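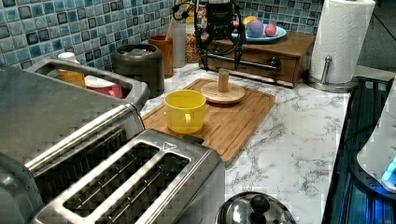
霧のホンドウッド(Hondwood)
ネクタリオス・ヴレトス 著
文庫判 467ページ 中古・良い

評価 ★★★★☆

日本に住んで長くなりましたが、推理小説を日本語で最後まで読むことは、私にはまだ少し大変です。この本は467ページありますので、買う前にかなり迷いました。結果として、19日で読み終わりました。私としては速いほうです。

物語は、港町クラムスカの古い製材所で、帳簿係の男が死んでいるところから始まります。担当するのはテアノ・リアピス警部補です。彼女は前の事件で上司の信用を失っていて、この事件も「事故として早く片づけなさい」と言われます。しかし帳簿の73ページ目だけが別の人の字で書かれていることに気がつき、一人で調べ始めます。

良かった点は、まず会話です。登場人物が短く話しますので、だれの言葉かすぐに分かります。特に元船員のハフソールという老人の話し方が好きでした。質問に答えないで、いつも天気の話に戻ってしまうのですが、後になって読み返すと、その天気の話の中に大事なことが入っています。私は一回目には全然気がつきませんでした。

町の描写も丁寧です。坂道、魚の市場、六月でも消えない霧。少し長いと感じる人もいるかもしれませんが、私はこういう部分をゆっくり読むことが好きです。

残念な点も書きます。中ほどの三つの章で、警部補の家族の問題が続いて、事件がほとんど進みません。妹との電話の場面は、一回で十分だったと思います。それから、犯人の動機の説明が最後の章に集まりすぎています。犯人の名前には納得しましたが、動機のほうは、もう少し前から準備してほしかったです。

翻訳は読みやすいです。ただ、同じ人が姓で呼ばれたり名前で呼ばれたりしますので、私は紙に人物の表を作りながら読みました。巻頭に人物紹介がありますが、製材所の人たちは半分ぐらいしか載っていません。

本の状態について。「良い」という表示でしたが、その通りでした。カバーの上のほうに小さい折れがあり、最後のページに鉛筆で1336と書いてありました。前の店の番号でしょうか。書き込みはそれだけで、においもありません。

シリーズの二冊目だそうですが、一冊目を読んでいなくても困りませんでした。前の事件のことは第二章で簡単に説明されます。派手な場面が多い小説が好きな方には、あまり合わないと思います。静かな警察小説が好きな方にすすめます。私は一冊目の在庫が入るのを待っています。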